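Can a machine do the laundry yet? Ask again when it can find the corner

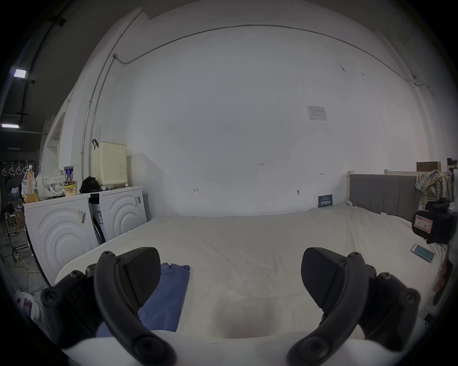 Yaryna Horobets

Ketsara Suksawat has folded the same blue cloth more often than she'd care to admit. She runs the household chores program at Divitbridge, and when I ask whether robots can do housework yet, she laughs before I've got to the end of the question.

"Some of it, some of the time," she says. "Washing's a funny one, because we've had a machine for the washing part for generations! It's everything on either side of it that's still yours. Getting it out, sorting it, folding it, making the bed."

Making the bed is her favourite, and you can hear it. A cup keeps its shape when you pick it up, she explains, but a sheet is a different object every time you let go of it. Pull one side and a wrinkle pops up on the other. People smooth it with a flat palm without thinking, and two fingers have to go about it in a completely different way.

So her group starts with people. They do the chores by hand-held gripper, over and over, and the recordings go to Taras Kushnir, who trains the software. The last batch had 2124 attempts in it, 631 of them folding.

"I wanted the messy ones most," Kushnir tells me. "If you only show it a perfect fold, it has no idea what to do when the corner slips. And the corner always slips."

He's keen to talk about that corner (we spent most of a pot of tea on it). On a plain cloth with nothing printed on it, the software has to work out which edge is on top and whether it has hold of one layer or 2. Back in March it grabbed both layers nearly every time. Now it will often notice, put the cloth down and have another go, and Kushnir was so pleased the first time he saw it that he rang his mum.

How fast is it? Not very. A tea towel takes the arm 25 seconds on a good run, and Suksawat reckons her teenager could beat that while looking at a phone. Fitted sheets are a no for now. Plaid shirts are a maybe: the pattern helps with finding the edges, the sleeves and buttons undo all the good work.

I asked what she'd hand over first at her own place.

"Socks," she said straight away. "I'd keep the bed, I quite like doing the bed. But pairing socks, please, take it, it's yours."

Kushnir would like it to start with pillowcases. They were still arguing about it when I went to get my coat.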